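Why We Leave Food on the Plate: My Project on Cafeteria Waste
by Wafula Muriithi

I picked this topic in December after I watched my roommate scrape most of a lasagna into the bin at Gredwood Hall, where we both eat. He wasn't sick and he said it tasted fine. He just had too much of it. I do the same thing myself (mostly with rice) so I figured there was a project in it.

My question was pretty simple. Do people at our dining hall waste food because they don't like it, or because they take more than they can eat? My guess going in was that it was all about taste. Everybody complains about the food here, me included!

For the first part I handed out a paper survey at the door. I got 193 of them back, and 14 of those I had to toss out since the answers were either blank or drawings. The second part was weighing. The kitchen let me borrow a scale and a big tub, and for one week I stood by the tray return at dinner and asked people to scrape into my tub before they dropped off their dishes. By the end of the week 772 plates had gone past me, and 56 of them came from one soccer team that all showed up together and ate basically everything. I kind of wanted to leave them out but my instructor said no, they eat here too, so they count.

The weighing was harder than I thought it would be. Soup was a mess. I also forgot about bones and orange peels until the second night, so the first night's weights are too high and I marked them that way in my table. If I did it again I would have two tubs, one for stuff you can eat and one for stuff you can't.

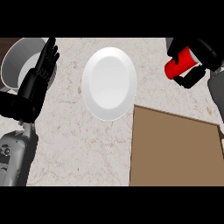
Figure 1. An empty white plate on a pale marble counter.

I spent a lot of time reading about plates, more than I planned to. The idea that kept coming up is that people fill the plate they are given. A wide rim leaves less flat space in the middle, so a serving can look bigger than it is. Some of the articles I found were very sure about this and some said the effect is small or goes away when you try it in a real cafeteria. I couldn't test it myself because Gredwood only has one size, but my cousin goes to Brustmont and they have two sizes there - she says everyone grabs the big one anyway.

Back to the survey. The most common reason people gave for leaving food was "took too much," and "didn't like it" came in second. So my guess was wrong. A lot of people also wrote in the margins that they don't want to go through the line twice, and I think that matters more than anything I asked. At half past six the line goes all the way past the drink machines. If I had waited that long I would load up too.

The night with the most waste was pasta night, which surprised me because pasta is popular. The servers use the big scoop for it and you have to speak up if you want less, and most people don't.

My suggestion to the dining office was to put out a sign saying you can ask for a half scoop, and to open a short line just for seconds. They liked the sign. The seconds line needs another worker, so they have to look into it. I'd like to weigh again in the spring if the sign goes up, this time with lunch included, and with gloves that fit.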